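Notes for the Tirnero library talk, second half (after the break, slide 9 on)

OK, welcome back! Before the break we did stains. Now my favorite part, which is color, and why old kitchens had so much more of it than ours do.

Ask for hands: who grew up with a green kitchen? Wait for it. Then tell the Akolgo story, where Nélida Zúñiga went through 457 mail-order pages and found green on 367 of them. Green! Curtains, kettles, bread bins, all of it. Slow down here, people love this bit.
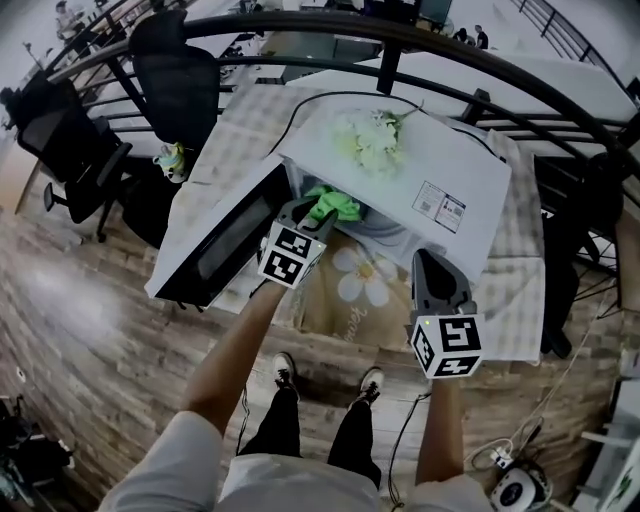 Color in a kitchen nearly always came in through the cloth. Paint was a big decision, but a new dish towel cost pennies, so that's where families went wild (show the Jerer swatches, pass them left to right). A checkered tablecloth in beige and white, like the one under the microwave, goes with everything, and then one bright green cloth wakes up the whole room. Say that slowly and let them look!

Next slide: dyes. Keep it to 4 minutes. Mention Relu Avram's indigo vat, skip the chemistry unless somebody asks.

Swatches back in the box before questions.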